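Home News Swap Days Repairs Back Issues Contact

Horkbridge Swap & Mend Newsletter

September 9, 2025

SWAP DAY IS BACK, AND WE'RE MOVING ROOMS

Quick one this time, the printer wants this by noon. Fall swap day is on, same hours as in April, ten till three, but we are NOT in the old library hall. Floor is being redone. We're in the Lolemum building on the canal side, second door, the green one. Parking behind, not in front, the front belongs to the bakery and they do get cross.

April went well. 516 people through the door, which is more than we had chairs, tea or toilets for. More tea this time. Can't do much about the toilets.

What to bring

Clothes, washed. Shoes in pairs, tied together by the laces please, we ended up with a whole bag of lefts. Books, games with all their peices, kitchen things, small lamps that work. Curtains yes. Bedding yes if it's clean and folded. Pillows no. Car seats no. Big furniture no, but you can pin a card on the board with your number and folks will call you.

Drop-off opens the evening before, five to eight. Use the ramp. If you come on the day with more than two bags expect a wait.

How the tickets work

One item in, one ticket out, same as always. Tickets from April are still good, the blue ones and the yellow ones both. Coats now count as two because we ran out of them in the first twenty minutes and there were words. Kids' stuff stays free, no ticket, take what you need.

No ticket and nothing to swap? It's a dollar an item, in the tin by the door. The tin made enough last time to pay for the hall and most of a new sewing machine. We're about 50 dollars short of the rest.

Mending tables

Four tables. Hems, zippers, buttons, and one for whatever else. Echeverría Fabrics is giving us the end-of-roll bins again, mostly cotton, some lining. Bring your own thread if you are fussy about color. Gulent is sharpening scissors and kitchen knives, wrap the knives in a towel please, walk in with them wrapped, leave with them wrapped.

Jewelry and small stuff

This gets its own table now, near the tea. Last time the little things went in with the scarves and half of it sank to the bottom. So: shallow boxes, a few pieces to a box, nothing stacked. Beads, brooches, bracelets, clip-ons, watches even if they've stopped. Untangle your chains at home. Broken strings are fine, drop them in the jar for the bead folks. One ticket per piece, and anything you think is real gold, keep it at home, we can't be responsable for it.
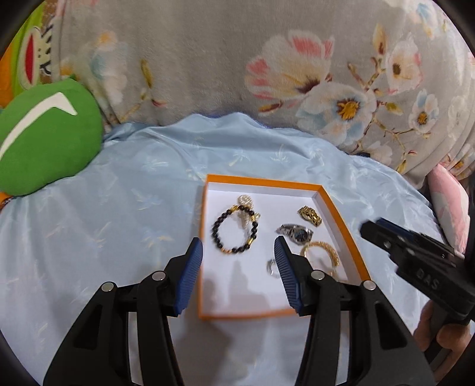 Help wanted

Need people for setup (seven a.m., sorry) and more for the last hour, which is the heavy one. Folding, bagging, sweeping. Lunch is soup. Put your name on the sheet at the door or just reply to this email.

Leftovers go to the textile bank same afternoon, so if you want your stuff back come get it before two thirty. Rain or shine. Dogs okay on a short leash.

Shares 50 Comments 4

Recent items
Zipper stuck? Try a pencil first
Lost and found from April, still here
Canal path closed at the lock
How to read a care label
Button jar night, date to follow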